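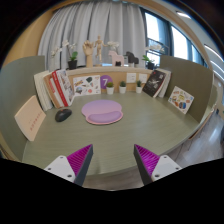
Boycotts, wk 2. Why do some bite and others fizzle? Prudora lost 15 percent of orders in May, then got them back. Switching cost = key term. Cheap stuff like a purple mouse pad with a gel wrist rest, easy to buy elswhere. A payroll contract, not so easy.

Filed under: Business & Society / Handouts

Read Nseir on Mahasneh before seminar. 800 words, due Oct 27, 2022. Use one firm only, dont compare. 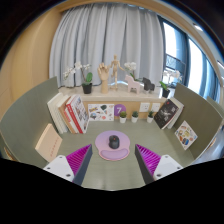 Fig. 2: mouse and pad, low switching cost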